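Damgaard Sewing Patterns — Frequently Asked Questions

Which size should I choose?
Please choose by your body measurements and not by the size you buy in shops. The chart is on the first page of every pattern. If your bust and hip fall in two different sizes, cut the bust size at the top and draw a smooth line to the hip size below the waist.

Is the seam allowance included?
Yes, it is 1.5 cm in all our patterns. The only exception is the Umus blouse, where the neckline has 1 cm. It is written on the pattern piece also.

Can I sew the Uver jacket without lining?
You can, but then the inside seams will be visible when the jacket is open. We recommend to bind them with bias tape. For the unlined version you need the facing pieces 7 and 8, and you can leave out pieces 11 to 14.

How much tape do I need for the binding?
For the unlined jacket, 429 cm is enough in all sizes.

What fabric works for the Umus blouse?
Light cotton, viscose or a thin linen. We tested it once in stiff poplin and the sleeves stood away from the arm — some customers like this, we did not.

Do I have to print the whole PDF?
No. Open the file in a reader that shows layers and turn off the sizes you don't need. Print at 100 percent and measure the test square before you print the rest. The full jacket file has 66 pages.

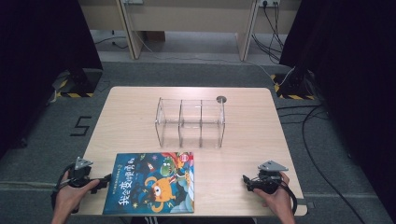 Can I get the pattern on paper?
Yes, paper patterns are sent from our shop in Vumport every Monday. They come folded in an envelope, with the instruction booklet in English.

May I sell clothes made from your patterns?
Small sellers may do this. If you plan to make more than 1,000 pieces, please write to us first and we will send you a license form.

I lost my download link. What now?
Log in and open "My orders". The link stays there and you can use it again.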